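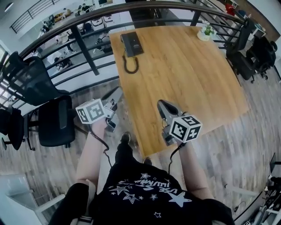
Last changed: September 22, 2020

Posted by Efthymia Bakalis
Filed under: Open data / Travel and heritage
Search this site Go

Idmont Walks – README

A set of walking routes through the old town of Idmont and the river quarter at Daltard, with the stops along each one. It was put together for visitors' maps and printed leaflets. You can use it for anything else as long as you keep the credit line at the bottom of this page.

What you get

There are seven routes and 41 stops. A stop can belong to more than one route, so the fountain in Market Square turns up three times in stops_by_route.csv but only once in stops.csv.

routes.csv – one row per route, with name, length in meters, start stop, end stop and whether it can be done with a stroller
stops.csv – one row per stop, with name, type, period, opening notes and a short text for visitors
stops_by_route.csv – joins the two, in walking order
leaflet_text/ – the longer texts, one plain text file per stop, named by stop ID

All files are UTF-8 with commas as separators. Fields that contain a comma are in double quotes. If your spreadsheet turns the stop IDs into dates, import the column as text.

Periods

The period column has four values: roman, medieval, venetian and modern. It refers to the oldest part a visitor can see from the street. The church of St. Anne has Roman stones in the crypt, but the crypt is locked except by arrangement, so the church is listed as medieval. A few people have written in to disagree with this. The rule stays for now, and the note in the opening_notes column mentions the crypt.

Dates inside the visitor texts come from the Koutsoukos guidebook, second edition, unless the text says otherwise. Where the guidebook and the plaque on the building give different dates, we went with the plaque.

Walking order

Order matters on the Hill Route. Going the other way takes you down the steps behind the grain hall, and they are steep and have no handrail on the upper part. The river routes can be walked in either direction.

Lengths were measured along the path on the map and don't include going inside buildings.

Changes since July

- Added the Tanners' Bridge stop on the Daltard side
- Fixed swapped IDs for the north gate and the bell tower
- Removed the opening hours for the town museum. They change too often, and the notes now say to check at the door
- Spelling of street names now follows the street signs

Known problems

Stroller information is missing for the Hill Route. The field is blank, so please don't read blank as "yes". Two leaflet texts still mention the old bus stop by the north gate, which has moved to the other side of the square.

The Hola export (for people loading the routes into the Hola trip planner) drops accents from stop names. We haven't found a fix for this – if you need the accents, start from the CSV files.

Corrections

Send the stop ID, what is wrong and where you saw the right information. A photo of the plaque or sign is fine as a source. Suggestions for new stops are welcome too, but they need to be on or next to an existing route.

Credit line

Idmont Walks, compiled by Efthymia Bakalis. Free to reuse with credit.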